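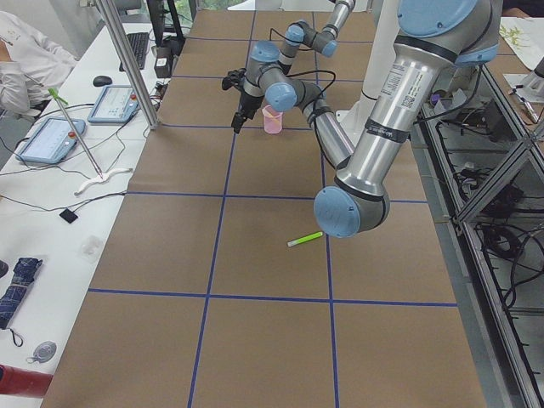 Rosholm kraft paper roll, 70 feet, bought for covering tables. The sleeve says it "lies flat in seconds." Mine didn't. After a night under books it still had a curl at both ends, and tape was the only thing that settled it.

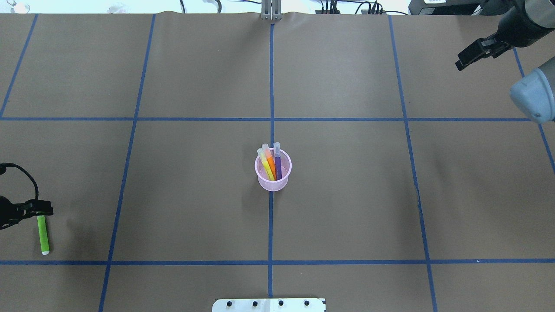 Small wrinkles stay put however hard you pull. Blue painter's tape holds well enough, though I doubt the claim that any tape peels off clean - the Flukari roll I tried took a layer of brown with it.

Marker didn't bleed through in 10 minutes. Coffee did.

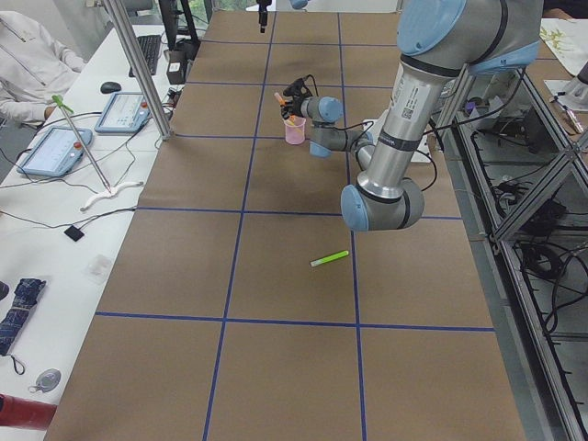
The Cernia paper is thinner and cheaper, and for a one-day job I'd buy that. Three stars.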